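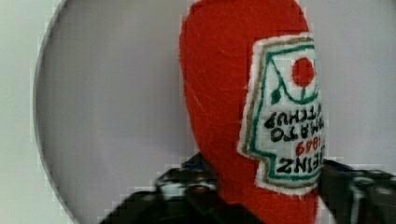

Wrist view, toy ketchup bottle in the gripper, label upside down.

Progress report to the Pridport household automation fund
Period ending October
Prepared by Vlasta Kelmendi

Summary

The question you are paying us to answer is whether an arm with a two-finger gripper can put away a family's things at the end of the day at a level a household would accept. At the close of this period our answer is: partly. Picking up is in fair shape. Putting down is behind schedule, and we are asking to move some money to deal with it (see Budget).

Work done

We ran 259 pick-and-place attempts on the tabletop station, all with soft items from the play food set. Soft goods were moved ahead of dishes in the plan after the spring review, when Mohandas Joseph pointed out that toys and laundry make up most of what people say they want cleared. They are also forgiving of a bad grip, and we can run them without someone standing by to sweep up.

Most attempts ended with the item off the table and held. The failures we logged fall mainly under two headings. Flat items get pushed along the surface instead of gripped. Tall items are gripped well but at an angle, and then fall over when released. Todor Nikolovski has rewritten the approach step for the flat items and will test it next period.

The ketchup bottle has become our standard tall item. It has a narrow end and a wide end, and the label gives the wrist camera something to read direction from. The software can find the bottle reliably. It is less good at deciding which way up the bottle should go, and an item held neck down has to be turned before it can stand on a shelf. A person does this without thinking. Our arm needs a separate planned move for it, and that move is slow.

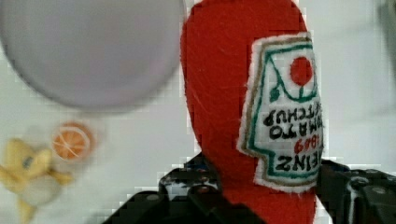

Same bottle in the gripper, toy orange slice at left.

Surface clutter

We began leaving other play food near the target in the second half of the period. Grip results dropped at first and then came back once Todor Spahić retrained the item finder on cluttered tables. Close to the camera, neighboring items are badly out of focus, and the finder still sometimes merges two of them into one. We do not consider this solved.

Household visits

Five households in Plosham have agreed to host the arm for a day each. Annick Arsenault has visited two of them to measure tables and shelves. Both have less free floor space than we assumed in the proposal, and one has a shelf higher than the arm can reach from its current base. Radulović has quoted for a taller stand. The quote is within the equipment line.

Budget

Spending is slightly under plan, mostly from the late start on home visits. We ask to move the unspent travel money to engineering time for the placing and turning work. No change to the total.

Delays and risks

Replacement finger pads from Jitach arrived late – we lost two weeks of running. We now keep a spare set. The larger risk is speed. A parent can clear the same table in a fraction of the time, and families we spoke to were split on whether a slow machine is worth having if it works while they are asleep.

Next period

Finish the turning move and test it on the bottle first. Run the new approach step on flat items. Complete the remaining measuring visits and hold the first hosted day.

Please send questions on the budget request by Friday so that we can answer them before the review call.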